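Ticket 303 - Reader app: Hallholm back issues open in wrong page order, guided view skips panels
Opened by: Jeptoo Nzioka
Assigned: Dario Fiore
Priority: high (was normal, bumped by Ross)
Status: see bottom

Jeptoo Nzioka
Customers writing in since this morning. Hallholm issue 7 opens on the last page instead of the cover. If you swipe back you get to the cover eventually but the double page spread in the middle is split, left half shows up after the right half. Guided view jumps from panel 1 to panel 4 on nearly every page. Phone and tablet both. Web reader seems ok, but I only tried it on my own account.

First complaint came from a guy who bought the whole run in the sale and says he'd had the ending spoiled by page one. Fair enough. Gave him store credit.

Dario Fiore
Looking. Which app version? And is it only 7 or the other issues too?

Jeptoo Nzioka
Current version. Issues 1 to 6 fine. 7 bad. 8 not checked, don't own it, can someone comp me a copy

Dario Fiore
Comped. Also pulled 7 fresh on the test tablet and I get the same thing. Last page first. Deleted, cleared cache, re-downloaded, same. So not a stale download.

Checked the source file on the server. Pages are named in the right order, cover is first. So the file is fine and the reader is doing something to it.

Jeptoo Nzioka
8 is bad too. Same thing, starts on the letters page. Guided view is even worse, it zooms in on the gutter and sits there.

Dario Fiore
OK found a difference. 1-6 have reading direction blank in the metadata. 7 and 8 have it set to right to left. Reader sees right to left, flips the page order, flips the spreads, and guided view walks the panels from the wrong side. Web reader ignores that field completely so it looks ok there.

Who set it? Hallholm isn't manga, it's a regular western book, always was.

Ross Moncrieff
Bumping to high. Hallholm is the front page feature until the end of the sale and the reviews on the store page are getting ugly. People are giving the book one star for our bug. Jaruwan at the publisher has already called me. Please be nice in replies to customers, the creative team reads those.

Jaruwan Meesuk (Fevetport)
Hi all, Ross added me. We did not set any reading direction on our end. Our upload sheet has no column for it. Issues 7 and 8 went up in the same batch as Sepúlveda vol. 2 which IS right to left, if that helps. Can you tell me when it'll be fixed so I can tell the writer something? He's had a rough enough week with the reviews of the actual story.

Dario Fiore
That helps a lot. Same batch = same import job. Will look at the importer.

Afonso Rebelo
Importer is mine. The Dririx import tool takes reading direction from the first book in the batch if the next ones are blank. It's meant to be for series, so you dont have to fill it in for every volume. It should check the series name before it carries the value over. It does not. Sepúlveda was row one, Hallholm 7 and 8 rows two and three. There you go.

Dario Fiore
So anything else in a batch behind a manga title has the same problem?

Afonso Rebelo
Yes. Running a query now for western titles marked right to left.

Afonso Rebelo
14 titles incl. the two Hallholms. Most are small press, hardly any sales, which is why no one wrote in. List is in the shared folder. One of them is a silent comic so who knows how long that's been backwards.

Dario Fiore
Plan:
- set reading direction by hand on all 14
- force a metadata refresh so people dont have to delete and re-download
- rebuild panel maps for guided view, those are baked at import so fixing the field won't fix them
- importer patch after

Manual fix done for Hallholm 7 and 8 first. Jeptoo can you check? 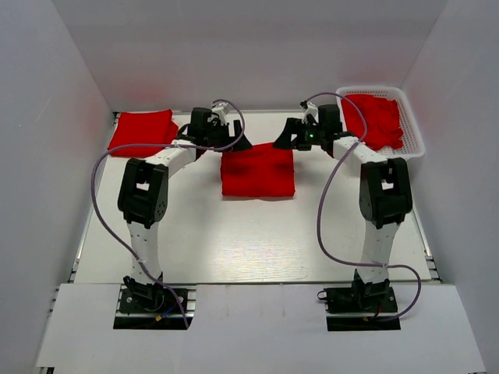
Jeptoo Nzioka
Page order good on both now. Spread in 7 is one spread again. Guided view still broken - is that the panel maps?

Dario Fiore
Yes, rebuild is still running. Slow one. Issue 8 has a page with a ton of tiny inset panels and the panel finder chokes on it, Ill draw that one by hand.

Jeptoo Nzioka
ok. Replying to customers with: close the app all the way, reopen while on wifi, book should fix itself. Bookmarks may be on the wrong page afterward. Notes are safe.

Dario Fiore
Correct on bookmarks. They're stored by position not by page so they'll be mirrored. Nothing I can do about that one.

Dario Fiore
Panel maps done for Hallholm. Others queued. Tested 7 cover to cover in guided view on phone, every panel in order. 8 same, hand drawn page included.

Jaruwan Meesuk (Fevetport)
Confirmed on my phone too. Thank you. Can the one star reviews that only mention page order be removed? Not asking about the ones that just hate the ending.

Ross Moncrieff
Yes to the first kind. Jeptoo will go through them. Bad reviews of the story stay up.

Afonso Rebelo
Importer patched on test. Now compares series name, and if it's blank and doesn't match it stays blank. Also added a warning when one batch has mixed directions. Re-ran the original batch: Sepúlveda right to left, Hallholm blank. Going live tonight.

Dario Fiore
All 14 done, pages and panel maps. Spot checked five. Importer fix is live.

Status: resolved Oct 6, 2012
Follow up: web reader ignores reading direction, so Sepúlveda is backwards THERE. New ticket, Afonso to open. Aiming for the November release.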